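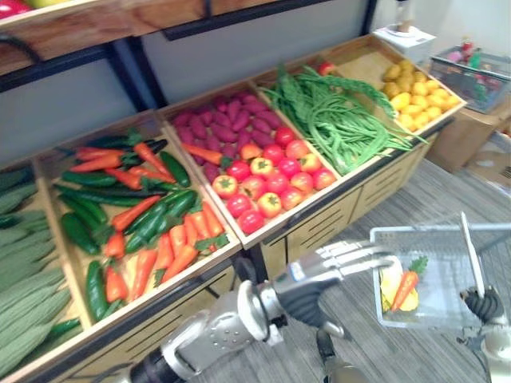 Slide 1. Produce stand with artificial vegetables; robot arm holding the order basket.

Speaker notes - Fatemeh Soltani, Prelten
July
Category: Workplace Automation > Retail & Grocery

Open on the stand. One carrot is lying on the sweet potatoes and one tomato is in with the green beans. Ask the room who puts those back. Pause.

At the Vultside store the pick list was written for a person who knows the shelves. A picker sees a stray carrot and moves it without being asked. The robot works from the list, and the list has no line for strays. Sorting became a separate task, and for the first weeks it had no owner on the rota.

Figures for slide 2: 514 basket orders in the trial, 243 with at least one item flagged for a person to check. Do not read out the table. Say that checking now takes up most of Rostam Moradi's early shift, where picking used to.

Job content. The 18 pickers kept their hours and their grade. Lifting went down. Standing at a screen went up, and so did interruptions. Walter Nina's team asked for the flag queue to be grouped by aisle - done, 21 minutes less walking per shift.

Pay question will come up. Checking is graded as picking under the current agreement. Abbas Parsa is taking that to the Thursday meeting; do not guess at the outcome.

If short of time, skip slide 4 (training hours) and go to questions.

We use cookies to remember your settings. Accept | Manage preferences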